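November, late, at the kitchen table with tea

Teaching day at the bench!
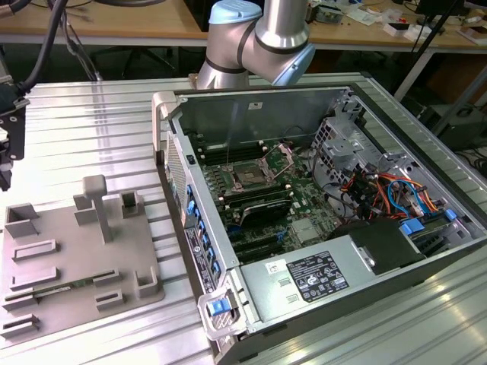

I drove the arm myself for most of the afternoon and my shoulders know it. We're on the memory task now, putting a stick into an old desktop tower, and Inmaculada wants 200 good demonstrations before we train anything. By the time we shut off the lights we had 63. I was hoping for more, but considering that I spent the first hour relearning which way is left (the tower is on its side, so everything I know about the inside of a PC is turned over), I'll take it!

I love this part of the job. I really do. You hold the leader arm in your hand and the other one goes where you go, and after a while you stop thinking about joints and just reach for things. Then you lose it for a second, you remember there's a delay, and you tap the drive cage like a beginner. I did that twice before lunch. Bence keeps a tally on the whiteboard and I'm now ahead of him, which he's very happy about.

The pressing is the hard bit. Picking up is fine, carrying is fine, and lining up over the slot is slow but fine. Then you have to push, and with my own thumbs I'd feel that little click and know. Through the arm I get almost nothing, so I've been watching the white latches on the ends of the slots and listening. Inmaculada says if I'm using my ears then the model is going to be missing something, because we aren't recording sound. Good point. I hadn't even noticed I was doing it! Tomorrow I'm going to put on the big headphones and see how many I get by eye alone.

We also tried the hand-guided way again, where you put the arm in the soft mode and pull it through the motion yourself. It's so much faster. Bence did 11 in a row that way and they all looked lovely on the plot. The trouble is his arm is all over the video, right between the camera and the slots, and we'd be teaching it that a sleeve always shows up when it's time to push. So we'll use those for the approach path only and I'll redo the pressing by remote. I don't mind one bit.

The fixture plate is a big improvement over the old one. Cards stay put in the ridges now and I can go back to the same pick spot without hunting for it. I'd still like the slots a hair wider at the top, a little funnel, so a sloppy put-back slides home. Asked Bence if he could print one with a chamfer and he said he'd already started drawing it. Hooray.

Later on, the CPU socket. The lever is so thin and I have no idea how I'm going to lift it with those fingers, but I've been practicing the motion in the air like a crazy person. Vida (that's the name of the training run, after Inmaculada's grandmother) only has to learn memory sticks for now, so there's time.

Things I want to remember for the morning: start slower than feels natural. Pause a beat above the slot every time, same height. Throw away the ones where I fumbled, except the 2 where I fumbled and recovered, because Inmaculada wants those most of all. She says a clean demo teaches it what to do and a messy one teaches it how to get back. I keep thinking about that.

Shoulders hurt. Going to bed.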